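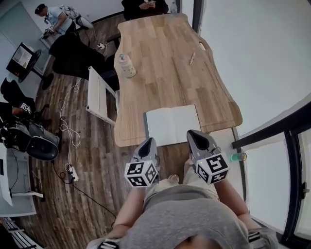 Open afternoon at the Jasmont student robotics club, Jan 10, 2024. Notes typed up on the train so excuse the mess.

Got there late, wrong entrance (it's the side door, past the Zeven print shop). Signed in, visitor no. 17, got a sticker. Nilmini Samarakoon runs the data project and gave me the quick version. Students do everyday jobs with a gripper in each hand, the recordings go to train the arm they want to take to the Weerasinghe Cup in June. Team of 9 this year, mostly second years.
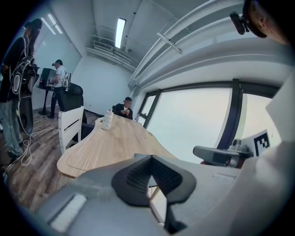

Asked how long one session lasts. 12 minutes, then swap, arms get tired. Longer than that and people get sloppy, she said, and sloppy takes get thrown out. They log every take by hand in a shared sheet called Plendance, no idea why, older than any of the current members. 106 good takes in it so far.

Nasrin Safavi did the talk on markers and calibration. Fast talker, I lost her half way thru the math. Main thing I wrote down: check the markers before every session, not just mondays. Also: slow hands. Underlined twice.
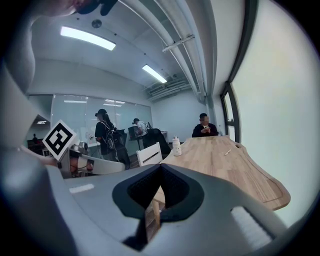

Questions after. Someone wanted to know if you need to code to join. No, they'll teach you. Fee covers parts and the cup entry, didnt catch how much.

Missed the arm demo, had to run for the 5:40. Going back in spring, will bring the kids from my own club if Nilmini says ok. Need to email her re parking.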